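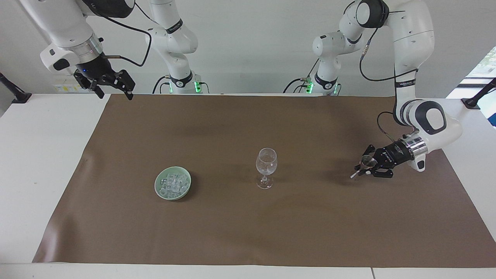 Sidex records demonstrations for manipulation policies. An operator drives two arms by remote control, and every joint position, gripper command and camera view is logged against a common clock. Table work makes up most of our catalog, including drink service sequences with a bowl of ice, a stemmed wine glass and a small clear cup held in the left gripper. Transparent objects are hard for depth sensing, so we record a lot of them.

The company was started by Sveva Serra and Giang Thái, who had worked together on hand-guided teaching at Naltcombe. We now run 9 stations at our Hendach site. Nhi Phan is responsible for operator training, which takes 2 weeks and ends with a graded session. Quyên Mạch maintains the replay software. Each accepted demonstration is replayed on hardware before release – a recording that does not replay is returned to the operator with notes.

Our current catalog holds 2,984 accepted demonstrations across 108 tasks. Customers can license existing sets or send us a task definition, with objects, for a new one. Hand-guided recording is available on request for contact-heavy work such as wiping and insertion. Requests for new tasks go to Tươi Lại, operations.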